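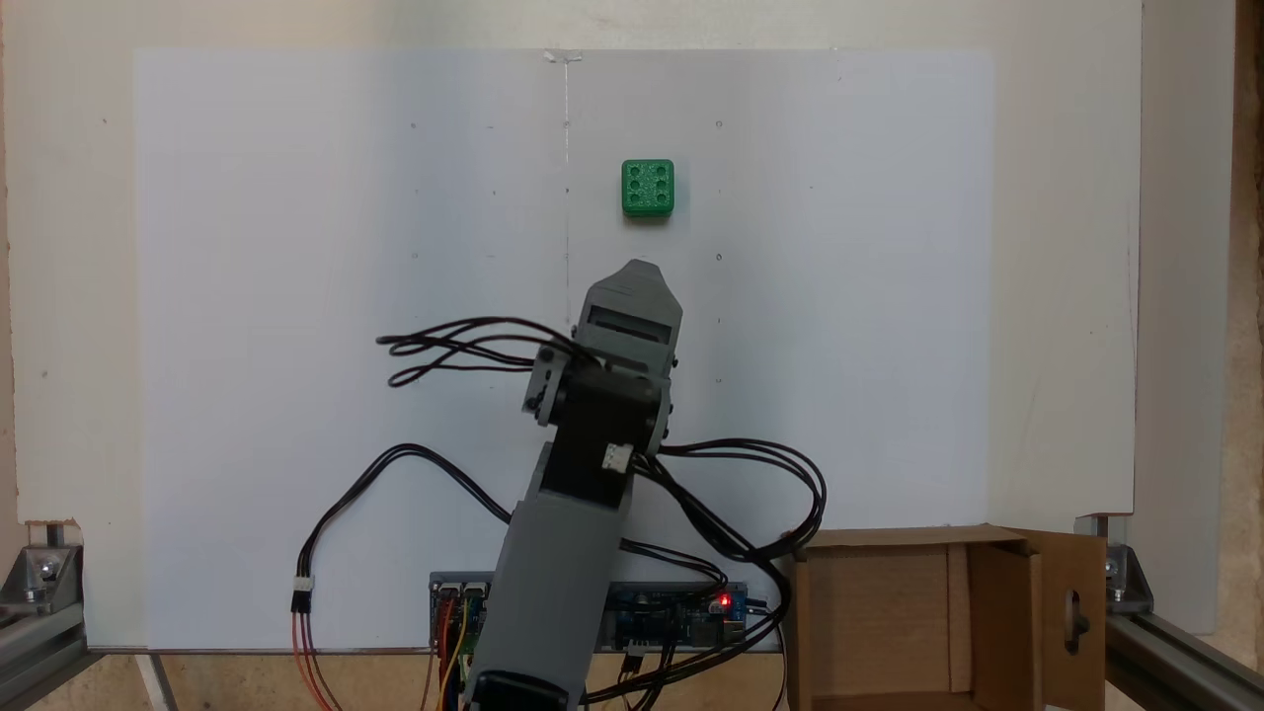 A reader in Fulldale wrote to say that dice are the last honest thing in a game box, and that anyone who doubts them is a sore loser. I have been a sore loser for most of my life, so I read the letter twice.

Its complaint was with a piece I wrote in March on glitter dice, the sparkly kind that Pichon sells in bags of 42 and that now turn up in every family game. I said I didn't trust them. I still don't, though my reasons are thinner than I'd like.

The claim you hear from collectors is that the glitter settles while the resin cures, and one side ends up heavy. Maybe. The shop on Gromerar Street will float your dice in salt water for 2 dollars and tell you which ones are bad. I took in a green one I had come to hate and it bobbed up on a different number each time, which the clerk read as proof of balance and I read as proof of a small cup.

Then there is the brute method. A club in Grimeck says it rolled a single die 3,000 times and got a few too many sixes. I asked to see the tally sheets. They sent me 44 lines of it, in pencil, with a coffee ring over the fours.

What bothers me more is the scooped-out pip. Six holes on one face, one on the opposite face – people have argued over that for longer than glitter has been around, and the makers' answer is usually that it hardly matters. Hardly is a word I'd like to see measured. Casinos fill theirs in flush, and casinos don't spend money for fun.

I still play with the green one. It owes me a six.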